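Soten: a data card for declassified Cold War signals summaries

Version of May 20, 2025
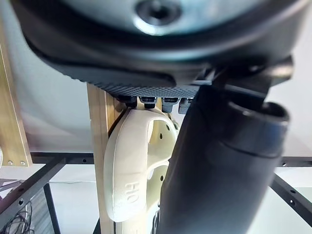
Soten is a text collection built from declassified summaries of radio and telephone intercepts, all from the later Cold War years. We typed, cleaned and lined up 400 summaries so that people can search them by topic, by region and by how sure the original analyst was. That last one is our favorite part!

What you get

Each record has the full text, the release date, the page count and a list of blacked-out passages with their lengths. There are 5 topic groups: air defense, rail traffic, naval exercises, fuel supply and command changes. Files come as plain text and as CSV, and the record numbers match across both.

How it was made

The scans went through Wunotley, our page reader, and then every page was checked by hand against the original (slow work, and great fun if you like old typewriter fonts). Three spellings of the same place name often turn up in a single summary. We kept them all and added a standard form in the field place_norm.

Known gaps

November exercises are heavily covered and spring is thin. Stamps and margin notes are missing from the Dogbe batch, where the scans were too faint to read. Blacked-out text is marked [withheld] and never guessed at.

Using it

Start with sample.csv, then try the confidence field on the rail records. Corrections are very welcome in the Clarnance tracker. Please include the record number and the page.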